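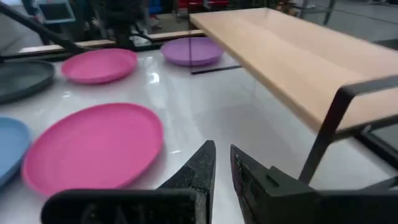 Plates on the white table, the pink one nearest

lornville_lass
September 8, 2018
Has anyone else had the letter from the parish about the goose cull at Lolirwood pond? It came through my door with the bin calendar and I nearly chucked it. They want to let a contractor shoot before it gets light, right behind the allotments! My two cut through there to swimming.

hajji_pete
Had mine too. I'm all for it, sorry. The football pitch is disgusting and my dog was ill twice in January. They counted 509 birds last winter, and that pond was dug for ducks and a few moorhens.

lornville_lass
I know it's a mess Pete, I walk it every day. I just don't want guns 40 yards from a footpath.

ShonaCartwright
It's a licence for egg oiling AND shooting, so read page two. I rang the clerk and she said the shooting part only starts if the oiling hasn't worked by spring. Still don't like it. My petition is in the Mestex shop by the till – 1,056 names so far.

hajji_pete
Half of those won't even live here.

ShonaCartwright
Postcodes are on every line, come and check them.

m_yokoyama
Masanobu Yokoyama here, plot by the sluice. Where I used to live they let the grass grow long round the water and the geese mostly moved on (they like to see what's coming). Took two years, mind. Could we ask for that first?

hajji_pete
Two more years of that pitch? No thanks.

lornville_lass
I'd back the long grass. Shona, is the shop open till six? I'll pop in and sign after work.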